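Why Round Tabletops Move, and What Small Shops Do About It

2018-11-24

By Irja Eskola

A board cut from a log goes on changing width for as long as it exists. It takes up moisture in humid weather, gives it back when the heating is on, and swells or shrinks mostly across the grain. Along the grain the change is small enough that furniture makers usually ignore it. Every solid wood table is a compromise built on that difference.

On a rectangular top the effect is easy to hide. The ends stay put, the sides creep in and out, and few owners ever own a tape measure accurate enough to notice. A round top has no such cover. When it moves, it stops being round. A disk cut to a true circle in damp weather will be a slight oval by the end of a dry winter, narrower across the boards than along them.

Tuulikki Hirvonen has been making round tables at the Flesberg workshop for 16 years, and she keeps one deliberately bad one by the door. It is 1302 millimeters along the grain. Across the grain it has been measured every November since it was glued up, and the figures are penciled on the underside in a column. "People run a hand around it and say it's fine," she says. "Then I give them the trammel."

The usual causes are not mysterious. Lumber goes into the shop too wet, or it is glued up before it has settled to the humidity of the building. Flat-sawn boards, in which the growth rings run nearly parallel to the face, move more across their width than quarter-sawn boards do. They also cup. A glue-up that mixes the two without a plan will develop ridges at the joints, which can be felt long before they can be seen.

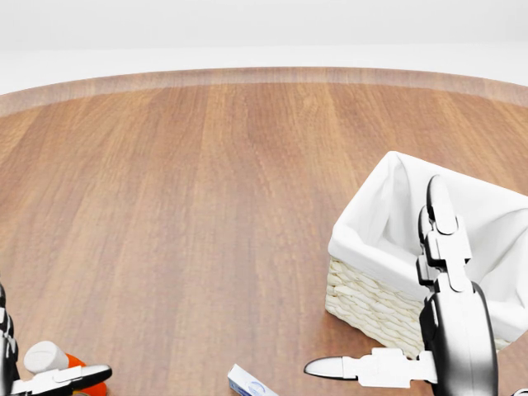 Round wooden top with the grain running in lighter and darker stripes; woven basket at right.

At Flesberg the boards are stickered in a side room and weighed at intervals. When the weight stops changing, they are ready. Hirvonen owns a pin meter and uses it, but she trusts the scale more, as the pins only read the part of the board they are pushed into. Boards for one top are cut from as few planks as possible and laid out on the floor with the heartwood side marked in chalk. She will reject a good match in color if the ring angle at the joint is wrong.

Joints are planed straight or very slightly hollow, so that the clamps close the middle and the ends are held under light compression. End grain dries fastest, and that small reserve helps keep the ends from opening. There are no dowels in her tops. Long-grain glue joints do not need them for strength, and a dowel laid across a shrinking board can start a split.

The next decision is how to hold the top to the base. Glue or a tight screw through a cross rail will fix the wood in place until something gives, and it is generally the top. The Flesberg method is a sliding batten, seated in a tapered dovetail housing and fixed at the center only. Each table has 2 battens. The top stays flat and is free to grow outward in both directions from the middle.

Wullero, a larger maker, takes another route and uses steel channels let into the underside, with slotted holes and shoulder washers. The channels are quicker to fit and can be loosened later with a hex key. Hirvonen has no objection to them apart from the noise. A dry washer on a slotted steel channel will tick on a cold night, and customers call about it.
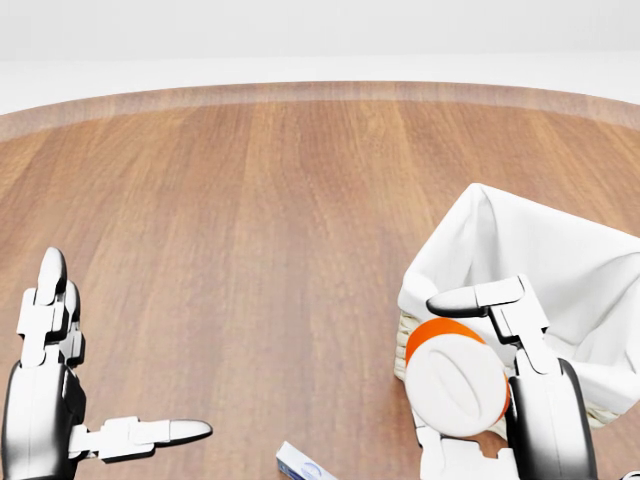 Edge treatment gets less attention than it should. The rim of a round top passes from long grain to end grain and back again twice in one circuit, and the end-grain stretches absorb finish and moisture at a different rate from the rest. A square edge dents and wears through its finish first at the corner. A bevel, or even a rim that looks beveled, like the paler band that runs along the far side of the top shown here, also changes how the table reads in a room, as it picks up light the main surface doesn't. Hirvonen seals end grain with thinned coats before finishing the face, and sands those stretches one grit finer so they do not go dark.

The underside gets the same number of coats as the top. Pawłowska, whose repair shop takes in old tables from the Dultthorpe auctions, logged 408 round tops before she stopped keeping the list. Bare undersides were the most common fault in it. Her standard repair is to strip the face, wait a full season with both sides open to the air, flatten only what has not come back by itself, and then finish both faces together.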